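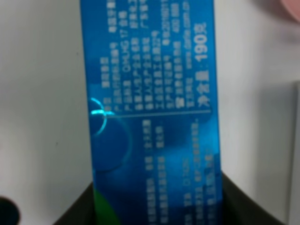
Put the price per 100 grams where people can read it

April 8, 2022

I have shopped at the same supermarket in Drendular for most of my adult life, and I still can't tell you quickly which box of crackers is the better buy. The price is large and yellow. The weight is on the packet, if you pick it up and turn it round. The figure I want, what the stuff costs for a given amount, is at the bottom corner of the shelf label in type I need my reading glasses for.

Shops will say the figure is there, and so it is. My complaint is that it is there in the way the terms of a phone contract are there.

Last month I went round our branch of Otivell with a notebook and copied down every shelf label in the dry goods aisles. It took three visits. I ended up with 381 labels. On 94 of them the unit price was missing, covered by a promotion sticker, or given in a different unit from the product next to it. Rice was the worst. One bag was priced per kilo, the next per 100 grams, and a third, on offer, had no unit price at all, only a red star.

You can do the sum in your head, people tell me. Some people can. Try it with a packet of 190 grams against one of 225, with a child pulling at your coat and someone waiting to get past. Odd weights make it harder still. When I was young, a box of biscuits was half a pound and stayed half a pound. Now the weights wander up and down, mostly down, and the box stays the same size on the shelf.

I don't object to makers choosing their own weights. Ingredients go up, wages go up, and a firm has to decide whether to charge more or sell less. Either is fair if the customer can see it. A tea I used to buy from Halim lost a tenth of its contents over a winter. The new weight was printed correctly on the carton. I found out from the tin at home, which no longer filled up.

The usual answer is that shoppers should pay attention. I think that asks too much of them and too little of the shop. A weekly shop for a family might have fifty or sixty things in it. Being careful over each one would take all afternoon, and those with the least money to waste are often those with the least time.

What I would like is dull and cheap to do. Print the unit price at half the height of the main price or larger. Use one unit for each kind of food, across the whole shelf. Keep it on the label when there's an offer, and work it out from the offer price. Where a pack has shrunk, say so on the shelf for 8 weeks.

The Narkton market already manages most of this with chalk. Everything there is sold by weight, the boards all say the same thing, and I have never needed my notebook.

I wrote to Otivell with my list and had a polite letter back, saying that labels are set by head office and my comments had been passed on. I have kept the letter with the notebook. I mean to do the same aisles again in the autumn, and I'll send them those numbers too.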